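Category: Home Office & Desks | Tags: chairs, back pain, second hand

Mesh chair or padded? Going round in circles

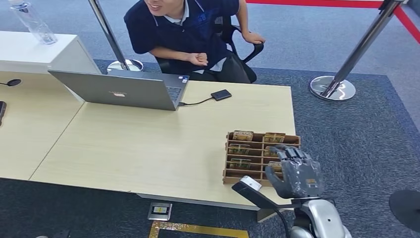 FIRST POST

inskip_lad
Sep 17, 2024

Right. Need a proper chair for working at home. Been on a dining chair since last December and my lower back is wrecked. Mesh back, arms, light wood desk, that's the sort of set up I'm after. Budget was 109 quid, could stretch a bit if someone makes a good case.

Two on the list:

- Skuster mesh one, new, 109 delivered
- used Arnia, padded seat and back, office clearance place in Dornonton, they want 80 but no delivery

I sit maybe seven hours a day. 5ft 10, not heavy. Room gets boiling in the afternoon. Anyone had either?

REPLIES

tealeaf77
Used one. Every time. New chairs at that price are rubbish, the gas lift goes and you're slowly sinking through every phone call.

Mrs_Crumb
Disagree with above. I've had the Skuster 2 years and it hasn't sunk at all. Mesh is lovely in summer. Seat's a bit hard at first, I put a thin cushion on it and forgot about it. Arms don't go up and down tho, so measure your desk before you order!!

tealeaf77
Fixed arms is a dealbreaker for me. They hit the desk, you can't pull in, you end up perched on the front edge like a budgie. Which is how you get the bad back in the first place.

Mrs_Crumb
Mine go under fine. Depends on the desk doesn't it. That's why I said measure.

inskip_lad
Desk is 72cm to the underside. What are the arms on yours?

Mrs_Crumb
Hang on, will go and look

Mrs_Crumb
67 at the lowest, so you'd be ok. Bit more if you have the seat up.

boltcutter
Can I be the boring one. The chair matters less than where your screen is. If you're on a laptop flat on the desk you're looking down all day and no chair will sort that. Stack of books under it and a cheap keyboard. Did that at work, neck pain gone in a fortnight, same old chair.

inskip_lad
I am on a laptop, yeah. Flat on the desk. Didn't think of that. But it's my lower back not my neck?

boltcutter
Lean forward to see the screen, lower back comes off the chair. Try it tonight. Costs nothing.

pennywhistle
Physio told me the same and also told me to get up every half hour, which I ignore. Kettle helps.

tealeaf77
Books won't turn a dining chair into an office chair though. He still needs one.

boltcutter
Never said he didnt. Said do the screen first and then see what's left to fix.

garden_shed_office
Had padded and mesh both. Padded was comfy for a year and then the foam went flat in the middle and I could feel the board. Mesh sagged too eventually but took longer. In a hot room I wouldn't even consider padded, you stick to it.

If you do go to the clearance place, sit in it for ten minutes. Not two. Ten. Take a book. They don't mind, or if they do mind then go elsewhere. Things to check:

- put the lift right up, sit down, wait, see if it drops
- rock side to side, listen for clunking
- castors, are they hard or soft, hard ones ruin a wood floor
- pull the arms outwards, cheap fixings wobble

tealeaf77
Good list. Add, turn it upside down and see if there's a label with the date on. I've seen "nearly new" ones that were 18 years old.

pennywhistle
Is 18 bad? My dad's is older than me.

tealeaf77
Depends on the chair. A really good one no. An Arnia, yes, I'd want it newer than that.

moneybags_not
Just going to say it, I spent 539 on a chair last year. Thought it'd change my life. It's a good chair. My back still hurts if I've been slouching. Don't let anyone tell you that you need to spend that.

Mrs_Crumb
539!! I'd want it to do the hoovering.

moneybags_not
So did my wife.

inskip_lad
Ok, update. Laptop is now on two cookery books and a board game, using the old keyboard from the loft. Does feel different, will give it a few days. Rang Dornonton and the Arnia has gone, but they've got another two coming in, one with a mesh back. No price yet. Going over Saturday with a book and a tape measure.

garden_shed_office
Ask if it's got adjustable arms before you drive over.

inskip_lad
Asked. He said "I think so".

tealeaf77
So no then.

Mrs_Crumb
Still say get the Skuster. At least you can send it back. Check who pays the postage on returns tho, it's a big box.

inskip_lad
Will check. If Saturday's a waste of petrol I'll order it that night. Ta all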